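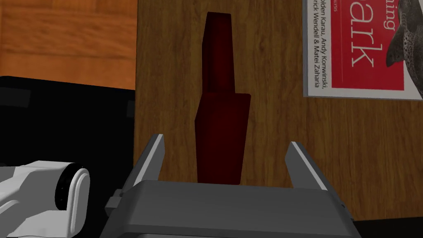 The letter from Vellevton came on a Monday – December 5, 2022 – and it said I had until five to sign off the Wimix trial or the fee was gone. Four hours. 200 runs to watch.

So I watched. Feet on the heater, cold soup, the sim window up on the big monitor. 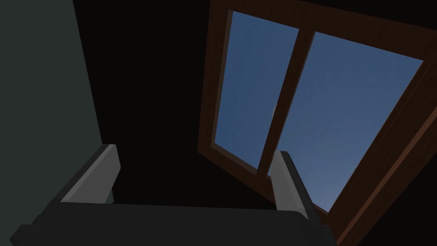
Run 56 and already I hated the brochure. "Wimix learns your room." It didn't say how long for. Bhuiyan sold me the kit in August, the full package, two arms, a simulated attic, one year of support. Support was a phone that rang in an empty office in Gruvurico. I tried it again. Rang and rang. Wrote "no answer" in the reveiw box and kept going.

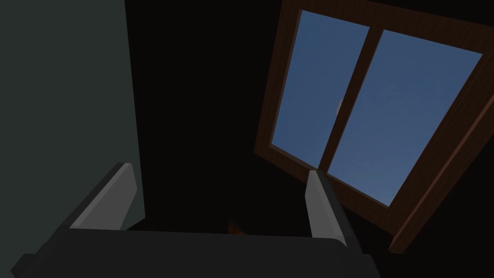 The score was the thing I was paid to judge. Smoothness, reach, time. I kept forgetting to look at it. My own attic had no window, just a bulb and a smell, and now there was all that blue behind the brown wood, with a pale spot in the left pane. A moon maybe. A glitch maybe. I put my nose up to the screen like a kid. Some 445 pages of manual and not a word on the sky. Who put it in? Somebody at Wimix, late, wanting to go home.

I didn't log it. Didnt want them to fix it.

Ten to five. I still had the form to do, two boxes left – "Would you recomend this product" and "Comments". I ticked yes. Then no. Then yes again, hard enough to click twice.

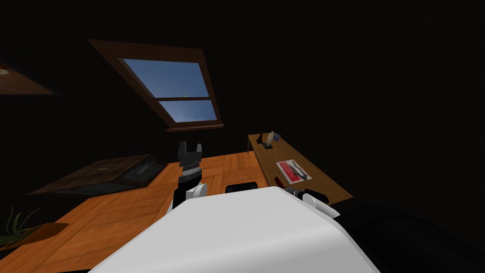
## Comments

Slow. Support line useless. Please leave the window in.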